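Week 4 notes: Breathing and pacing in a beginner stretch class

These notes go with the fourth session of the assistant instructor course at Drasgate. They were put together by Pramila Bisht, with corrections from Gorazd Grgić after the last group went through. Bring them with you on Saturday, along with the pacing sheet you started in week 3.

1. Why this comes before the floor work

Most new participants hold their breath when they stretch. They don't know they are doing it. You will see the jaw tighten, the shoulders come up and the face go a bit red, and then there is a big sigh when you tell them to let go of the position. A person who is holding their breath will usually be working harder than the stretch needs.

We used to teach breathing at the end of the course. Yaw Opoku moved it forward after his second term, when he found he was correcting the same thing every week in every class. Floor work is now in week 5, and week 4 is breathing and pacing only.

2. The basic count

Use a plain count to start with. In for four, out for six. Say it out loud for the first few rounds, then stop counting and let people carry on by themselves. If the out-breath is a strain at six, drop it to five. There is no prize for a long one.

Breathe through the nose if it is comfortable. Someone with a cold or hay fever should use the mouth, and you should say so at the start so they don't have to ask.

Do not ask beginners to hold the breath at the top or the bottom. Some of you will have learned this elsewhere and may like it yourselves. It is outside what we teach at this level, and anyone with high blood pressure or who is pregnant should not be doing it on our instruction.

3. Matching breath to movement

The general pattern:

Arms going up or chest opening: breathe in.
Folding forward or twisting: breathe out.
Holding still: keep breathing, slow and even.
Coming back up from a fold: breathe in, bend the knees first.

People will get it backwards. Let them, for a round or two. Constant correction makes them hold their breath again. If the whole room is backwards, you have probably given the cue late. The cue has to come before the movement — "breathe in, and lift" works, while "lift, breathe in" has them halfway up before they hear the second part.

4. Pacing a class

The standard class at Rilutthorpe Hall has 48 minutes of teaching time once people have signed in and found a mat. Split it like this:

Arrival and breathing, seated: 6 minutes
Standing warm-up: 10 minutes
Main standing sequence: 14 minutes
Seated or chair stretches: 10 minutes
Lying down and rest: 8 minutes

The rest at the end is the part that gets squeezed when you run over. Do not take it from there. Take it from the main sequence by leaving out one position on each side. Meenakshi Vishwakarma writes the finishing time of each block on a card and puts it on the floor by her mat, and several of you have asked to borrow the idea. Please do.

Silence is fine. New instructors tend to talk through every hold. In a hold of five breaths, give one cue at the start, perhaps one reminder in the middle, and leave the rest alone.

5. Chair versions

Every standing position in the sequence has a chair version and you need to know all of them by the end of week 6. Sit toward the front of the seat, feet flat, knees over ankles. If the feet don't reach the floor, put a folded mat or a block under them. Chairs with wheels are not to be used. Chairs with arms are all right for the forward fold but get in the way of the side bend.

For twists in a chair, turn from the ribs and let the head follow last. The hand on the chair back is there for balance. It shouldn't be used to pull the person further round.

6. When to stop

Stop a participant, quietly, if they report dizziness, tingling in the fingers or around the mouth, sharp pain, or any chest discomfort. Tingling often comes from breathing too fast or too deeply. Have them sit, go back to ordinary breathing and stay with them. Chest pain is an emergency and you call an ambulance. Don't finish the sequence first.

Write down anything of this kind in the class book before you leave the building, including the time and what you said to the person.

7. Practice for this week

Teach the seated breathing block to one person at home, out loud, twice. The second time, ask them to close their eyes and raise a hand whenever your voice speeds up. It is a bit embarrassing and it works well.

Then read pages 2 to 9 of the Katiyar booklet and mark any cue you would change for your own voice. You will teach from your marked copy.
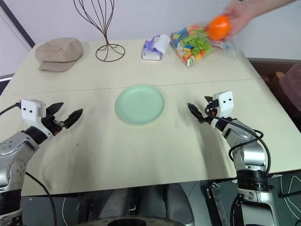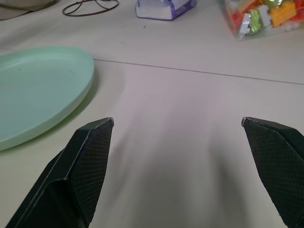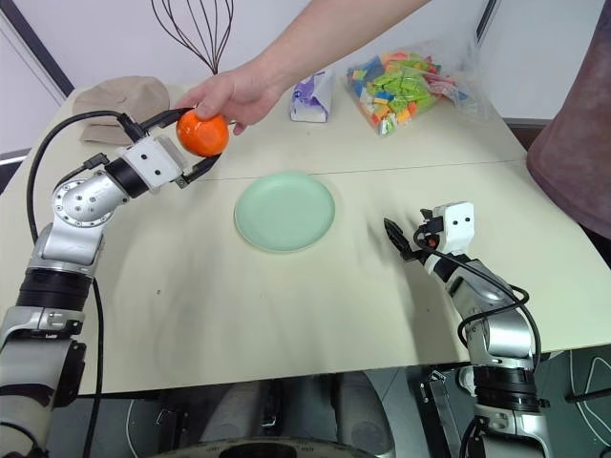
Tumaini Sang will lead the paired practice in the second half of the session. You'll work with someone you haven't been paired with before. One teaches for ten minutes, the other follows exactly what is said, even when it is wrong, and then you swap. Feedback goes in this order: what was clear, what was late, what was missing. Keep it short.

8. Questions from the last group

Can I play music? Yes, at low volume, with no words and no strong beat. People will breathe to the beat if there is one. Turn it off for the final rest if you can do it without walking across the room.

What if someone falls asleep? Leave them until the rest is over, then say their name from a little distance. Don't touch them to wake them.

Do I have to demonstrate everything? Demonstrate the first side. On the second side get up and look at the class. You can't see how people are breathing when you are upside down.

Can I use a different count? For now, no. After your assessed class you can set your own.

Week 5 starts on the floor, so wear something you can lie down in and bring a blanket.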